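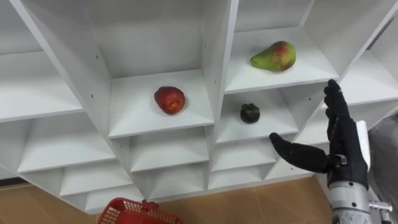 Red one first, or the pear? Hand on its way in.

Search the club pages
Type here... Go

Erano Robotics Club – fruit shelf gallery

Quick page this, will tidy it when I get a minute. Pictures are from the fruit shelf task, our entry for the Nesix student challenge. Posted 12th November so the people who missed the last meeting can catch up before the next one. Captions by me (Tamunoemi Isah), any mistakes mine too.

For anyone new – the task is a pretend shop. Fruit goes on the shelves, robot holds a basket in one hand and picks with the other, fruit goes in the basket. Sounds easy. Is not easy. The challenge rules give us 75 seconds per item and the fruit can't be dropped, squashed or knocked off the back of the shelf. We get told the order at the start of the run, so no learning one route off by heart.

We started on this in September with one shelf and one kind of fruit. The Volen group (that's the older lot, they do the arm control) wanted to stay on one shelf till it was perfect. The rest of us wanted more shelves. We went with more shelves and it's been slow but I still think it was the right call.
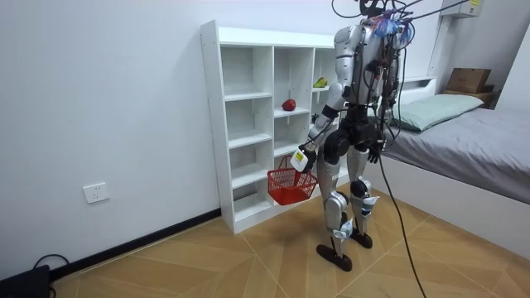 Do you need to know how to code to join the project?

Most people who joined this year couldn't, and they began by setting out fruit, keeping the log and learning to check recordings. Coding sessions are before the main meeting if you want them, bring a laptop if you've got one.

On to the picking hand. The big argument at the moment is which way to come at the fruit. From the front is simple to plan but the hand hides the thing it's meant to be grabbing. From the side you can see more but then the dividers are in the way. Volen group say front, always. I've seen too many runs go wrong that way to agree, but the log is on their side so far so I'll shut up.

Also, small fruit is harder than big fruit. The red ones give you somthing to hold. With the small dark ones you have to be much nearer the right spot before closing, and a thumb slightly out ruins it. If you're making up a test order put at least one small one in, otherwise the results look better than they are.
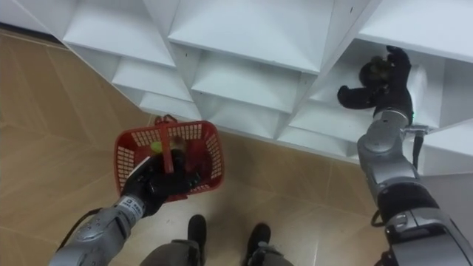 Both arms busy. Basket held low on the left, right hand round a small dark one on the shelf.

Basket notes while I remember. Everyone thinks the basket arm has nothing to do and then they watch a run. It has to stay where the other hand can reach it, not swing, not hit the shelf, and not tip so far that things roll out. We've tried holding it higher (shorter trip for the fruit) and lower (more room for the picking arm). Lower is winning. Anyone who wants to try an in between height, please write the number down this time. A run with "medium" in the notes is no use to anybody.

Handle grip – hook the fingers round before you start the recording, check it, then go. Don't fix it halfway through and keep the take.

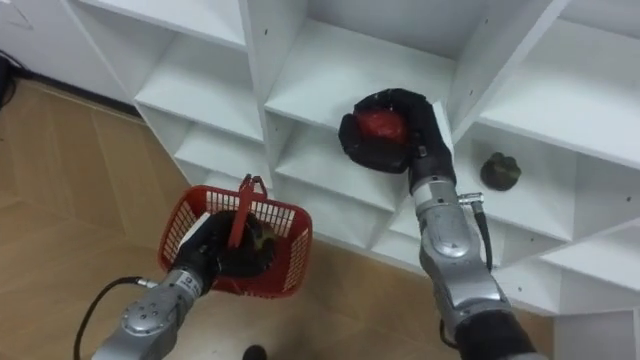 Right hand on a red one at the front edge of the shelf. Dark green one still there next door.

Recordings. We are at 1831 saved runs and the plan says 2000 before we train the next version. So not far off, but please don't rush just to get the total up. A bad run that's saved is worse than no run, somebody has to find it and take it out again. Run 209 was in the set for weeks with the wrong fruit name on it and it took the Caputo team two evenings to work out why everything called "pear" was odd.

Things to do, in no order:
- new fruit order sheets, the old ones all start with red
- someone to go through the file names, half have spaces in and half dont
- Caputo team to put the checking script back in the shared folder
- decide front or side before the practise round. Decide!
- write up the basket heights

If you've got pictures from other meetings send them over, full size please, and say who the caption should be credited to. I'll do a second page if there's enough. Also still need a short bit of text for the Nesix entry form – four or five sentences on what the team does, plain language, no showing off. Volunteers to me, or I'm writing it and you'll all have to live with it.

More from Erano Robotics Club
Fruit shelf task: rules in short
How to label a run
Volen group: arm control notes from September
Caputo team: finding bad recordings
Nesix student challenge – who's doing what
Joining the club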